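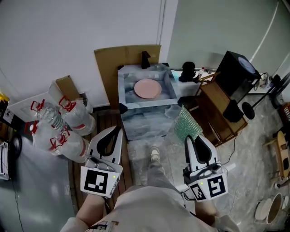

Last updated: 9/13/25

I lost a batch of dish recordings to a tracking fault this month, and it took me longer to find than it should have. I'm writing it up while I still remember the order of things. If you use Urneo with square markers on hand-held grippers, check your own logs for the same problem.

The task is simple. A person holds a gripper in each hand and scrubs a round pink dish in a sink with a green scrubbing pad. One gripper holds the pad or steadies the dish, and the other does whatever is left. Urneo works out where each gripper is from the black-and-white markers, and Edow (my project, such as it is) turns those paths into motion for a pair of small arms.

I had 200 recordings. I'd looked at the first few closely, then skimmed the rest at high speed, and they seemed fine. Both grippers had their green lights on. The summary page in Rizzi said every file had tracking from start to finish.

Then I played one back on the arms. The right arm picked up the edge of the dish and held it. The left arm came in over the sink, stopped, turned its wrist hard to the side and drove the fingertip down. The dish shot out of the other gripper and hit the wall of the basin. I pressed the stop, and by then the left arm had been pushing on the bottom of the sink for two seconds. The fingertip was bent and the mount screw had started to pull out of its bracket.

I was standing close enough that I could have been hit in the hand. I had leaned in to see whether the pad was lined up. That was my mistake, separate from the fault, and I've put tape on the floor since then to mark how far back I stand during playback.

My first guess was a bad cable. The thin ones run back along the forearms, and when you reach into a sink they get pulled in all sorts of directions. I swapped both of them and played the same recording again with the arms raised well clear of everything. Same wrist turn, same moment. Of course it was. The recording was already made, and a new cable wasn't going to change what was in it. I lost an evening to that.

My second guess was the arm itself. I ran the Livel joint check, which passed, and then fed the arm a plain up-and-down path by hand. It followed that without trouble.

So I finally opened the raw path and went through it slowly. At the bad spot the left gripper's position was nearly right, but its rotation flipped over in one frame, stayed flipped, and then flipped back. Nobody's wrist can do that.
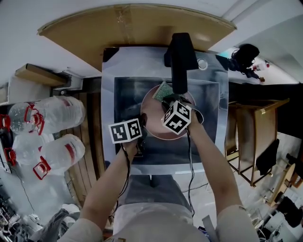

Photo: Edow project, head camera

People who work with square markers will know this one already. A flat square seen from some angles can be explained by two different tilts, and when the square is small or faces the camera nearly straight on, the two answers fit almost equally well. The software has to pick. With more than one face of a marker cube in view there is much less room for a wrong pick, as with the right-hand cube in the photo, tilted so three of its faces show.

The flips in my files came when the head camera had only one good face to work from. Reaching down into a basin is a good way to get there. You roll the gripper to get the pad under the lip of the dish, one face turns away, another goes behind your own hand, and you're left with a single square.

Urneo does write a confidence number for each frame. In the flipped stretches it barely dropped, because the wrong tilt really does match the corners well. I had set Edow to reject frames below a limit, and these passed. The green light on the gripper was no help either. On mine it reports power and connection. I had been reading it as "all good" for weeks.

I wrote a short check that compares the rotation between one frame and the next and marks anything faster than a human wrist. It found flips in 14 of the recordings. The longest run of wrong frames was 10, short enough that I never saw it at skimming speed. The arm doesn't skim, though. It tries to reach every point it is given, and the smoothing filter made things worse by spreading the flip into a sweep that looked like a real command.
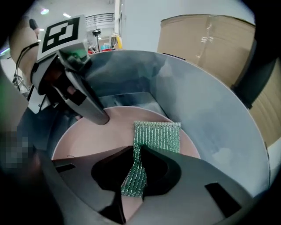
Pad in the right place, seen from the gripper camera.

The gripper cameras were what let me confirm it. In one of the marked recordings the wide view says the left gripper has rolled over, while its own camera shows the dish sitting level and steady through the same frames. Once I had the two side by side there was nothing left to argue about. I should have compared them at the start.

What I've changed so far:

The rotation check runs on every recording before it can be played back. Anything it marks goes into a separate folder and stays there until I've watched it at normal speed.

Edow now has a force limit on the arms, set low. A scrubbing pad doesn't need much. If the limit trips, both arms stop, including the one that didn't trip it.

First playback of any new file is done with the arms raised and no dish in the sink.

I threw out the marked recordings. They could probably be repaired by taking the other tilt for the bad frames, and I may try that later on copies.

The fingertip has been replaced and the bracket has a longer screw. The dish has a small chip on the rim, and I'm still using it.

One thing I haven't solved is slow flips, where the wrong tilt creeps in over several frames and stays under my speed limit. I've seen one case that might be that, and I can't tell yet. If you've dealt with it in Urneo, the comments are open.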